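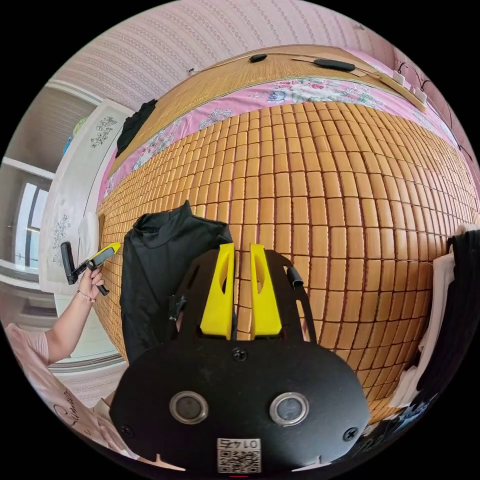 How do you fold clothes on a bamboo tile mat without snagging the fabric?

Lay each garment flat, lift it to make every fold, and set it down again. Pulling cloth sideways across the tiles lets the linking cord and tile corners catch loose threads, mostly on knits and hems.

Search this gallery Enter keywords Go

Summer Bedding and Clothes Sorting: Gallery and Notes

Text by Afiq Goh, June 2024

This page belongs to the Flikier household set. It covers a bed dressed for hot weather and used as a sorting surface for clothes. The picture is at the top of the page, and its caption comes first below. The notes after it deal with the mat, the sheet, the order of work and storage. Terms are used the same way throughout: "tile mat" means small bamboo pieces linked in rows, and "straw mat" means a flat woven sheet. Dealers mix the two up, so check the construction before ordering.

Caption

Tan bamboo tile mat across the bed, pink floral band along its far edge, golden tan woven straw toward the headboard. A black long-sleeved garment with a high collar lies loosely on the tiles, partly over the near edge. More clothes in black and white are heaped at the right.

Tile mat: construction

A tile mat is a flexible grid. Each tile is a short block of bamboo, drilled or grooved, and a cord or elastic line runs through it to its neighbors. The rows bend easily in one direction and less easily in the other. Over a soft mattress the mat follows the sag and the rows show as curves. That is normal and does not mean that the mat is the wrong size.

The cord is the part that wears. A tile can last for many summers, but a cord that has been folded sharply in the same place will fray there first. When one line goes, the tiles on it spread and leave a gap that pinches skin and cloth. Repair is possible with nylon line of the same diameter. Thread the new line beside the old one before cutting the old one out, and tie off under the border.

The edge binding is usually cloth, sewn over the last row. Check it at the start of each season. A lifted binding exposes the tile ends, which are the sharpest part of the mat.

Tile mat: surface check

Run a dry nylon stocking over the hand and pass the hand slowly across the surface, first along the rows and then across them. The stocking stops at any splinter. Mark the tile with chalk, sand it with fine paper and wipe. Two passes are enough for a mat in regular use. A new mat wants a third.

I keep an Ivano mat for this work, stock number 534 on the sewn tag. The corners of its tiles are rounded on the upper face and square on the lower one. Turning it over doubles the number of snags, so it carries a thread mark on the upper binding.

Straw mat

A woven straw mat is lighter and thinner than a tile mat. It takes a crease and keeps it. Roll it for storage with the weave running along the roll, and do not stack anything on top.

Sweat and spilled drinks stain straw faster than bamboo. Blot, wipe along the weave with a damp cloth, and dry it in moving air away from direct sun. Strong sun makes the strands brittle at the bends. Soap is best kept off it altogether.

Where a tile mat and a straw mat are used on the same bed, the join should fall away from the shoulders and hips. Overlapping them makes a ridge. Butting them together works better if both are held from underneath by rug gripper strip.

Sheet under the mat

A sheet stays on the mattress under a summer mat. It takes the dust that falls through between the tiles and keeps the mat from sliding on bare ticking. Smooth cotton is suitable. Brushed cotton grips the tiles better but holds more dust.

Pull the sheet tight before the mat goes down. Wrinkles under tiles cannot be felt at first and become hard lines after a night's use. Printed sheets will fade unevenly where one strip is left uncovered all season. Turning the sheet end for end at each wash spreads the fading.

Change the sheet with the mat off the bed. Lifting one side of a tile mat and working beneath it loads the cords along a single row.

Sorting clothes on the bed

A bed is a good height for sorting and a poor surface for pressing. The tile mat is firmer than bare bedding, so folds come out straighter, but anything ironed should be ironed elsewhere.

The order used here:

Clear small items first. Remotes, chargers, hair clips and coins go to the nightstand. A cable lying on the mat will be folded into a shirt sooner or later.

Put the unsorted pile to one side, close to the edge. Keep the middle of the bed free for the garment being folded.

Take the long-sleeved pieces first. They need the most space, and the space shrinks as the finished stacks grow.

Separate black from white at this stage. Lint moves from light cloth to dark cloth whenever the two are stacked together, and a lint brush is quicker on a flat garment than on a folded one.

Fold, stack, and move the stack off the bed before it reaches the height of the hand. Tall stacks lean on a tile mat, which gives slightly under each new piece.

Long-sleeved garment with a high collar

Lay the garment face down with the collar away from you. Smooth the back from the collar to the hem with the palm, lifting the hand at the end of each stroke. Bring the first sleeve straight across the back. Turn the sleeve down at the shoulder so that it runs parallel to the side seam. Repeat for the other sleeve, then fold both sides in to the chosen width.

My shelf takes a folded width of 300 mm, and I cut a piece of stiff card to match. The card is laid on the back below the collar, the sides are folded over its edges, and the card is drawn out from the hem end.

A high collar should be left standing or folded down once along its own seam. Pressing it flat sideways puts a crease in the collar that shows when the garment is worn. With thin knits, fold the collar down to the inside before the first sleeve comes across. Fold the body in thirds from the hem. The last third goes under the collar and supports it.

Dark garments

Black cloth shows bamboo dust clearly. Wipe the mat before sorting and let it dry fully. If dust is still picked up, lay a plain cotton towel over the working area. A towel also stops snags and is the simplest answer for anything with a loose weave.

Check black pieces for deodorant marks under daylight. Room lamps hide them. A dry sponge removes most marks. The rest go back to the wash, in a separate heap that should never share the bed with the clean pile.

Small pieces

Small crumpled items are left to the end in most houses and are still on the bed at night. A shallow tray fixes this. Drop them in the tray as they come out of the pile and carry the tray to the drawer when the large pieces are finished. The tray I use is a Nwankwo drawer insert with felt underneath, which does not scratch the tiles.

Cables near the bed

Long charging cables across a summer mat are a nuisance. The plug end gets trapped between tiles and the cable jacket takes a nick. Run the cable along the headboard side and fix it at intervals. Drelex adhesive clips, size 2, hold a thin phone cable and let it slide. Clean the wood with alcohol first and wait overnight before loading the clip. Power strips stay off the bed and clear of the clothes pile.

Cleaning the tile mat

Weekly: wipe along the rows with a cloth wrung out in warm water, then across them. Dry with a second cloth. Stand the mat on its edge for an hour with both faces open to the air.

Monthly: vacuum both faces with a soft brush head. Vacuum the mattress side first. Shake the sheet outdoors.

As needed: for a sour smell, wipe with one part white vinegar in ten parts water and dry at once. Do not soak the mat. Water held in the cord holes turns the bamboo gray from the inside, and the stain cannot be sanded out.

Storage

The mat comes off in November here, later than in cooler places. It is cleaned, dried for two full days and rolled with the upper face outward. Cotton tape goes around the roll at both ends and at the middle. Elastic bands mark the binding and fail in storage.

Stand the roll upright in a closet or lay it on a flat shelf. Leaning it in a corner puts a permanent bow in the rows. A cotton bag is preferred. Plastic may be used if one end is left open. Write the bed size on a tag tied to the outside so that the roll need not be opened to find out.

Inspect once in midwinter for mold, pale spots or a musty smell. Any of these calls for unrolling, a vinegar wipe and another round of drying.

Corrections to stock numbers and cord sizes can be sent to Afiq Goh through the gallery desk, quoting set 756.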